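February
Review by a club member, Clestbridge Robotics Club

Review: the Riedl camera headband, after one term in our student project

Our club in Clestbridge bought the Riedl headband in the autumn for the project we call Ernus. In this project the students record their own hands doing small daily jobs, and later they use the recordings to teach a simple arm which movements belong together. Before this we had a chest strap from Filtov. I used both for a long time, so I think I can compare them fairly.

First, the comfort. The Riedl has a wide soft band at the front and a narrow one over the top of the head. The narrow one can be made shorter with a plastic slider. For me it is comfortable for 30 minutes, and after this I begin to feel the front part. The Filtov strap I could wear for the whole afternoon, but with it my chin and my arms were hiding the work too often. When you sit at a table and lean forward, the chest strap looks mostly at the edge of the table. The headband looks where you look, if you set the angle correctly.

The angle is my biggest complaint. The hinge has a small screw, and you turn it with your fingers. It holds well when it is new. After four weeks ours started to go down slowly during the recording, and the students had too much of their knees and too little of their hands. We put a thin rubber ring under the screw and now it stays. I do not think a customer should have to do this at such a price.

The picture is good. At a table near a window I expected trouble with the light, but the camera changes the brightness quickly and I can still see the fingers well. This is important for us, as our students must mark in every recording the moment when the fingers close on a thing and the moment when they let it go. In the evening, with only a ceiling lamp, the fast movements become soft and the marking takes longer.

We tested it with many tasks. Hard things like jars and boxes are easy to mark. Thin and flexible things are much more difficult, and for this reason we gave them the most time. Paper money is a very good test: both hands work close together and one hand often covers the other. With the Filtov strap I could not separate the fingers in this task. With the Riedl I can do it in most of the recordings, if the person keeps the hands low over the table and does not bring them to the face.

The battery is enough for 2 hours. The charging cable is short and the connector is at the back, so you cannot charge and wear it in a comfortable way. The files are saved in pieces, and the names of the pieces are not in a logical order. One of our students wrote a small program to rename them. The memory card in our kit held 250 short recordings before we had to empty it.

The manual is thin but clear. I wish it had one page about cleaning, because a band that many students wear needs to be washed. Ours survived washing by hand with mild soap.

I would buy it again for a club that works at tables. For walking around or for lifting heavy things I would stay with a chest strap.
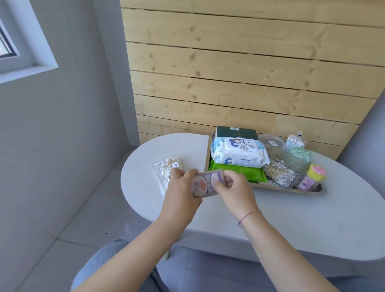 What is in the box

The headband with the camera, a charging cable, a memory card, a spare front pad and the printed manual. A case is not included.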